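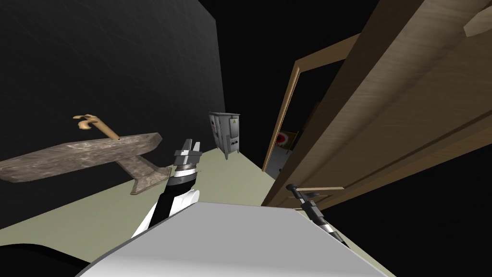
Procès-verbal de la séance du groupe de travail « Préhenseurs »
Projet Levlow
8 avril 2024, salle de réunion du premier étage

Présents : Beat Zürcher (présidence), Baoshan Guo, Nadja Oberholzer, Nazma Sheikh
Excusée : Notburga Schnyder
Procès-verbal : Nazma Sheikh

1. Approbation du dernier procès-verbal

Le procès-verbal est approuvé avec une correction. Au point 4, il faut lire « contrôleur Vokis » et pas « contrôleur Plement ». La version corrigée est déjà dans le dossier commun.

2. Essais en simulation : comparaison des deux préhenseurs

Baoshan Guo présente les résultats de la deuxième série. Le robot simulé a deux bras. Pour la comparaison, le bras gauche porte le préhenseur parallèle à doigts carrés et le bras droit porte le préhenseur mince à doigts étroits. La tâche est toujours la même : approcher la porte en bois, saisir la poignée, tirer, puis lâcher sans toucher le panneau.

La série comprend 307 essais. Sept essais prévus n'ont pas été comptés dans ce nombre, parce que le simulateur s'est arrêté avant le premier mouvement. Baoshan les a gardés dans un fichier séparé.

Avec le préhenseur mince, l'approche est plus facile quand la porte est déjà un peu ouverte. Les doigts passent entre le panneau et le cadre. Par contre la prise glisse souvent au moment de tirer, surtout si le poignet arrive de travers. Avec le préhenseur parallèle, la prise tient bien mais les doigts sont larges et ils heurtent la porte pendant l'approche. Baoshan a essayé de réduire l'ouverture des doigts de 10 mm avant le contact, cela aide un peu.

Nadja Oberholzer demande si le glissement vient du préhenseur ou du coefficient de frottement choisi dans le modèle. Baoshan répond qu'il a repris la valeur par défaut pour le bois et qu'il ne l'a pas vérifiée. Beat Zürcher estime que dans ce cas on ne peut pas encore écrire dans le rapport que le préhenseur mince est moins bon. Le groupe est d'accord. La phrase sera retirée du projet de rapport.

3. Objets de la scène

Nadja a relu les fichiers de la scène. La masse de l'armoire électrique n'était pas définie, et le simulateur lui donnait une valeur très petite. Dans plusieurs essais l'armoire s'est déplacée quand un bras l'a touchée. Elle sera désormais fixée au sol.

Il reste la question des objets libres, qui n'ont pas de position de repos correcte au démarrage. Baoshan propose de laisser tourner le simulateur 5 secondes avant d'activer les bras. Beat préfère corriger les positions dans le fichier, car l'attente rend toute la série plus longue. Décision : on corrige les positions, et l'attente est gardée seulement comme contrôle.

4. Caméra de tête

L'inclinaison de la tête pose toujours un problème. Quand le robot se penche vers la porte, la caméra se penche aussi, et l'estimation de la ligne du sol devient instable. Nazma Sheikh a comparé deux réglages : la tête libre et la tête compensée. Avec la compensation l'image reste presque droite, mais le préhenseur droit sort plus souvent du champ de vision.

Le groupe ne tranche pas aujourd'hui. Nazma refait la comparaison avec un angle de vue plus large. Beat rappelle que la vraie caméra n'a pas un angle réglable et qu'il faut donc rester proche de ses données techniques.

5. Contrôleurs

Le contrôleur Vokis fonctionne maintenant avec les deux bras. Le retard entre la commande et le mouvement est à peu près de 300 ms, ce que tout le monde trouve trop. Nadja pense qu'une partie du retard vient de l'enregistrement des images pendant l'essai. Elle va mesurer avec et sans enregistrement.

Le contrôleur Plement n'a pas pu être testé, la licence d'essai est arrivée trop tard. Beat a écrit à la maison Imhof, qui le distribue, pour demander une prolongation. Il n'a pas encore reçu de réponse.

6. Suite des travaux

Baoshan Guo : vérifier le frottement sur un échantillon de bois au laboratoire et relancer la série avec la nouvelle valeur.
Nadja Oberholzer : fixer l'armoire, corriger les positions de départ, mesurer le retard du contrôleur Vokis.
Nazma Sheikh : comparaison des réglages de la caméra.
Beat Zürcher : relancer Imhof, informer Notburga Schnyder des décisions concernant le rapport.

7. Divers

Les essais sur le robot réel restent prévus pour juin. Le montage de la porte n'est pas encore commandé. Nadja rappelle que l'atelier demande les dessins avec toutes les cotes, y compris celles de la poignée, et que le dernier dessin a été renvoyé pour cette raison.

Baoshan demande que les fichiers des essais soient nommés d'une seule façon, avec d'abord le préhenseur, ensuite le bras et à la fin le numéro. Accepté.

La date de la prochaine séance sera communiquée par courriel.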